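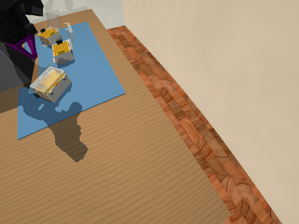 Figure 3. Pipette tip boxes with yellow racks on a blue bench mat (computer rendering).

3.2 Shared supplies and the habit of borrowing

Much of what we learnt at Getholm came from listening to people talk about small things. We had gone there to ask how neighbouring research groups decide who pays for what, and we expected to hear a good deal about freezers and large instruments. In fact, of the 61 people we spoke to, nearly 70 per cent brought up everyday supplies first, with tip boxes such as those in Figure 3 a great favourite — along with gloves, labels and marker pens.

Borrowing a box was seen as a friendly act, and most people were quite happy to lend one without writing anything down. Feelings changed when a group had borrowed more than 5 times in a month without offering anything back. The older staff at Kaltik, who had shared a corridor for 12 years, kept no list at all and seemed rather fond of the arrangement. Norðdahl describes much the same kind of patience among allotment holders, and we are grateful to him for many long talks on the subject in February.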